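How Do You Pick a Robot's Hand?

Your hand has 27 bones and skin that can feel a single hair. A robot's hand has none of that. The part of a robot that grabs things is called a gripper, and engineers have to choose one the way you might choose shoes. Rain boots are great in puddles and terrible for running. Grippers are like that too.

At the Mulness workshop, engineers are comparing 3 grippers for a robot that will tidy up at home. They all fit on the same arm, so the test is fair.

The Jeltine has two flat fingers that close like a clothespin. It is simple and strong.

The Walczak has soft rubber fingers that bend around whatever they touch.

The Vulteo is a suction cup. It pulls air in and sticks to smooth things, the way a bath toy sticks to a tile wall.

Before testing a gripper, you need to know what the job is like. The Mulness team chose one that sounds easy: tidying a cabinet under a sink. It is a hard place to work. There is a drain hose in the way, the doors have hinges that stick out, and the things inside are all different. Some are stiff, like bottles. Some are floppy, like plastic bags.

A bag is one of the hardest things for a gripper. It has no fixed shape. If you push one side, the other side might not move at all. People usually use two hands, one to pinch an edge and one to hold the other side of the opening.

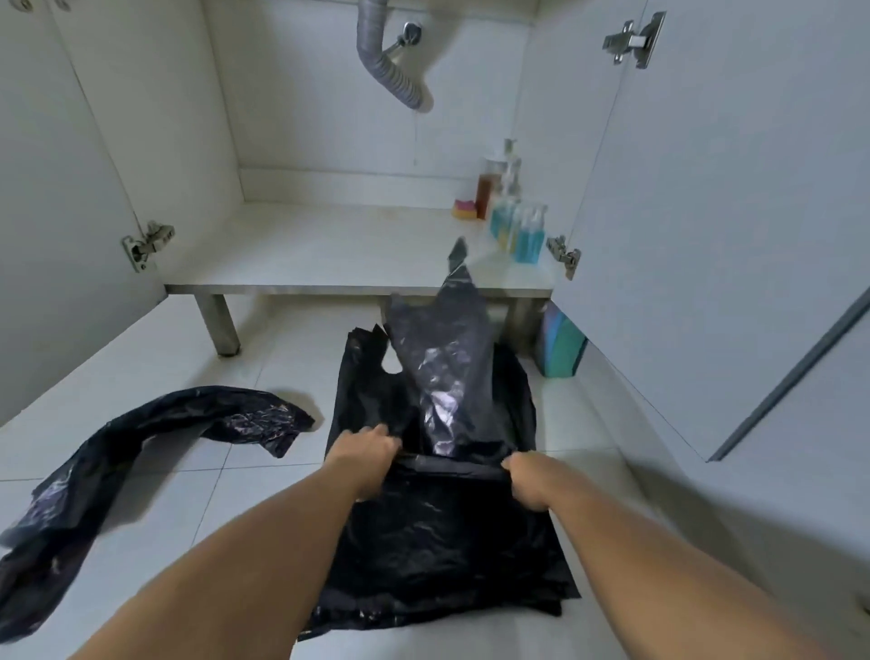 Ozan Keskin says the suction cup should be dropped from the bag test, since a crinkled bag lets air leak in around the rim, and that a fair test would only use things each gripper has a chance of lifting. Other people on the team want to keep it in. A home robot will meet bags whether it likes them or not, and a low score is still useful to know.

So the bag stayed on the list. Each gripper gets the same number of tries, and every try is marked as a hold, a slip or a miss. A hold means the gripper picked the thing up and kept it. A slip means it let go too soon. A miss means it never got a grip at all.

By Thursday the team had written down 3,881 tries. The flat fingers held the bag 295 times, more than either of the other two. They can pinch one thin fold, and that is enough to lift it. The soft fingers often closed on air.

Bottles are a different story. A bottle keeps its shape, so the robot can plan where to put its fingers. But a square bottle has flat sides and corners, and a round one can roll away. A tall bottle with a pump on top can tip over if it gets bumped. That means the robot has to think about the neighbors of the thing it wants to grab.

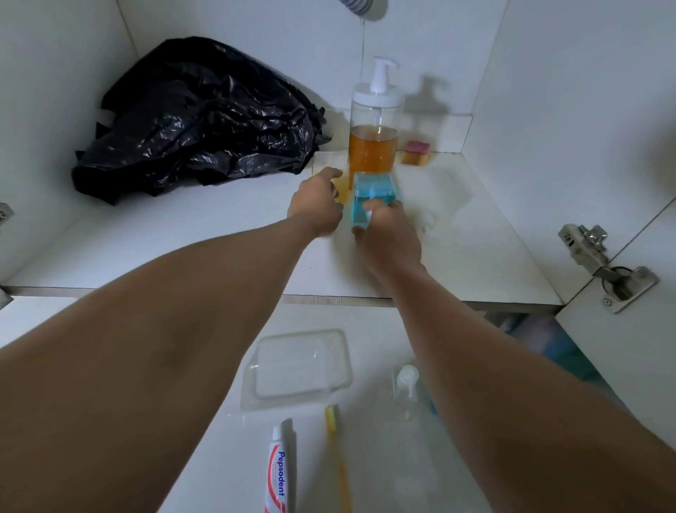 The soft rubber fingers did best with bottles. They spread the push over a bigger area, so they don't need to squeeze as hard. The suction cup was good on flat sides and poor on curved ones.

Cameras matter too. A clear bottle is hard for a camera to see because light goes right through it. Shiny plastic causes trouble in another way. It makes bright spots, and a computer may mistake a bright spot for an edge. The team is trying one camera above the arm and another on the wrist, next to the gripper.

Try it yourself

Put a plastic cup, a sponge and a sock on a table. Pick each one up with kitchen tongs, 6 times each. Next, do it again with a thick sock over each end of the tongs. Write down every hold, slip and miss, and see which kind of tongs worked better for each thing.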